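Trakalix review: a simulated kitchen that can rank your policies for you

Posted June 5, 2019 by Morenike Fashola
Filed under: manipulation, simulation, tools

I have wanted something like this for as long as I've been training grasping policies. You finish a run, you have a handful of checkpoints that all look fine on the validation loss, and then somebody has to stand next to the real arm for days putting the mug back where it was. Our group does this a lot. We are very good at putting mugs back.

Trakalix is a kitchen simulator with an evaluation method bolted on, and the method is the part I'm excited about. The simulator comes from Tridero, the method from Urmas Mockus and Omolara Mohammed, who call it Jusus and wrote it up in a short paper that ships in the docs folder. Read the paper first. I didn't, and spent an afternoon confused about why my scores had no percentages in them.

The idea is simple enough to explain over lunch. Most simulated benchmarks try to predict how often a policy will succeed on the real robot, and they miss, because friction is wrong, or the lighting is, or the gripper closes a bit differently. Jusus gives up on that number. It puts two policies into the same scene from the same start, compares how far each one got, and does this over and over until it has an order. You get a ranking and a measure of how sure it is about each neighbouring pair. A simulator can be wrong about friction for both policies equally and still tell you which one is better.

So the question for a review is whether the order holds up on hardware. I took eight of our own policies, good and bad, including one that Ladi Ibrahim swore was broken, and ran them all through Trakalix on the stock set of 266 scenes. Then we ran the same eight on our real arm on a worktop with a similar sort of clutter. That took five weeks. The simulated runs went overnight.

The scenes are what won me over before I had any results. They're properly crowded! I've used benchmarks where three coloured blocks sit on a white table, and a policy can learn a lot of silly habits on a white table. A typical Trakalix counter has veined stone that confuses depth estimates, a wall tight up against one side, glass, crockery, toys and things I would never have thought to leave next to a frying pan.

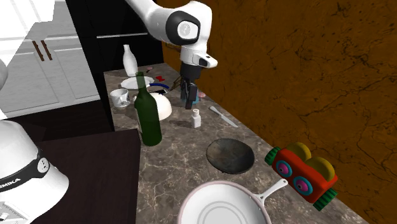 One of the stock counter layouts, with the arm over the far end.

I keep going back to that layout because it has most of what trips our policies up. The green bottle is tall and near the edge of the stone. The knife lies flat at an angle, and the toy with the big round eyes has as many colours on it as the rest of the worktop put together, so anything that has learned "go to the bright thing" will give itself away. Two of ours had learned exactly that. We had suspected one of them.

Now the result. The Jusus order and our hardware order agreed everywhere except for one pair in the middle, and that was a pair the tool had marked as too close to call. I ran it again with different random seeds to be sure I hadn't been lucky, and the same pair wobbled while the rest stayed where they were. The policy Ladi called broken came last both times. He has been unbearable.

I want to be careful here, because it's one lab, one arm and one family of policies. All of ours take pictures in and give joint motions out, and they were all trained on overlapping data. If you're comparing a planner with a learned policy I have no idea whether the pairwise trick survives. The paper has a paragraph on this which says much the same thing in politer words.

Setting it up was easier than I'd feared. You write a small wrapper that takes the camera views and returns an action, and that's most of the work. We used two views, one standing back from the arm and one looking past the gripper. The docs suggest starting with the standing-back view alone. I'd ignore that and switch both on from the first day. The close view is where you learn why a policy lost, and the replay tool lets you step through two policies next to each other at the same moment, which I have now used in every single group meeting.

It's also where the rendering gets its hardest test. Small objects on patterned surfaces are a misery from up close. Take a white shaker on a dark mottled plate: easy to spot, you'd think, but from nearly overhead the cap is big and the body extends behind it, so a policy has to work out which way the thing extends before it closes its fingers. Tamunoemi Ogundipe, who looks after our grasp planner, picked the shaker scenes out as the ones she'd want in any test set, and she doesn't hand out compliments to simulators. 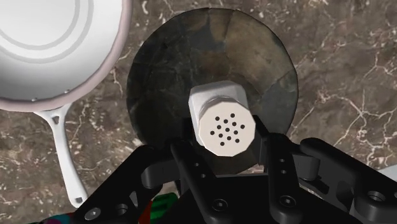

Where the two orders came apart, before I fixed my settings, was contact. The default friction is generous, and with it a sloppy approach gets rewarded more than it should. Both policies in a comparison get the same generous friction, of course, so in theory it cancels. In practice a careful policy has more to lose from it than a careless one. Turn the friction down using the "strict contact" option and run everything again. I wish this were the default and I've written to Tridero to say so. I got a friendly answer and a promise to look at it for the September release.

Other grumbles. The scene editor is slow to load and it forgets where your viewpoint was each time you swap an object, so making your own layouts is more tedious than it needs to be. Export only writes the ranking and throws away the individual comparisons unless you ask for them with a flag that's mentioned once, in the appendix. Keep the comparisons. You will want them. The word "confidence" means one thing in the paper and something slightly different in the output file, and it took an email to Omolara Mohammed to untangle it (she replied within the hour, and the docs page has been corrected).

There's also no good way to add a policy later without running it against everything else. For eight that's fine. A group with a large pile of checkpoints will feel it, though Mockus says in the paper that comparing against a few well-spread ones should be enough. I haven't tried that yet.

What has changed for us is how we spend our time on the real arm. We used to test everything a bit. Now we run the lot through Trakalix overnight, drop the bottom half, and give the survivors a proper long session on hardware – with a person watching who isn't already bored stiff. I trust our hardware numbers more than I did in the spring, and I've stopped arguing for checkpoints because I happened to see them do something clever once.

If you train manipulation policies and have an arm to check against, try it on policies whose order you already know. It took us a morning to get the first ranking out. I'll put our wrapper up with the strict contact settings once Ladi has tidied his half.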